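Color Blocks on the Table: Pattern, Print and Everyday Objects
Project report, Surface Design II
Intan Wuisan and Syafiqah Latuheru

1. What we wanted to find out

Grid paintings look great on a wall, but we wanted to know what happens when the grid goes flat and ordinary household things start landing on it. Does the pattern swallow them, or does it make them pop? We picked a tablecloth in red, yellow, blue and white with thick black lines, and the plainest object we could think of – a roll of paper. We called the project Pungate, after the street where Intan found the cloth!

2. Setup

The cloth went over the table with the front edge hanging down. We skipped ironing it, and some creases stayed in. The only props were the white roll and a bent metal holder with a shiny surface. 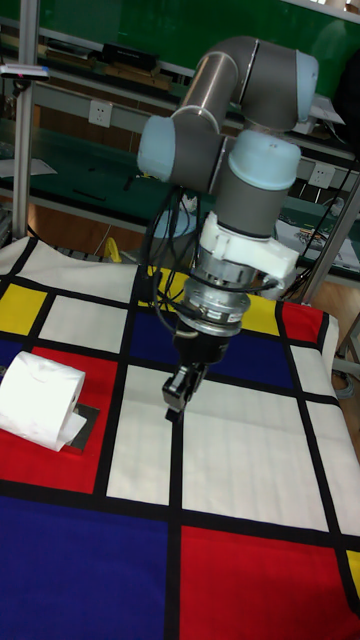
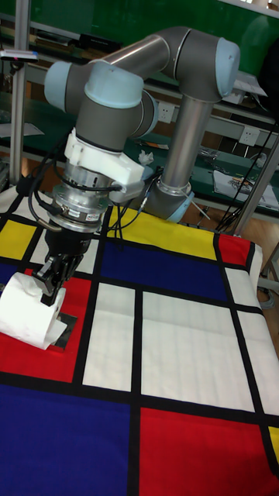
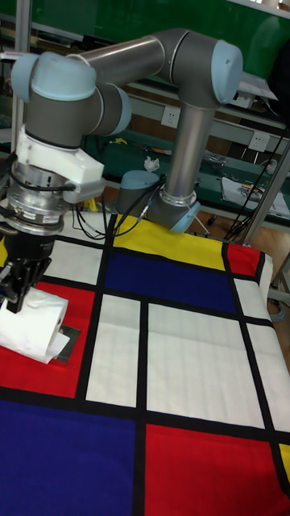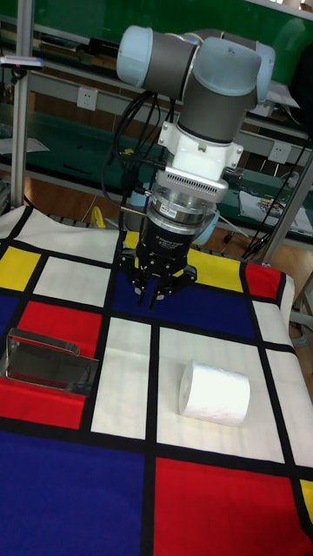 Fig. 1–4. The cloth, with the roll on red (1), over red (2), on red (3) and on white (4).

3. What we noticed

Red was our favorite by far. A white roll against that big red block has such a crisp outline that even the loose sheet hanging off it becomes a shape of its own. On white, the black lines do most of the work, and you start looking at the faint texture of the paper instead. We loved that!

The holder surprised us most. In figure 4 its flat part picks up the red of the cloth, so the metal almost joins the pattern.

4. Next steps

We'd like to try the dark blue block with the same roll, and then a colored object – maybe a yellow cup on yellow. Syafiqah is also drawing a version of the grid with thinner lines, working title Bedau, which we hope to print in May.

Contact: Surface Design II, Kilik Studio, Room 300 | © Wuisan & Latuheru | Back to top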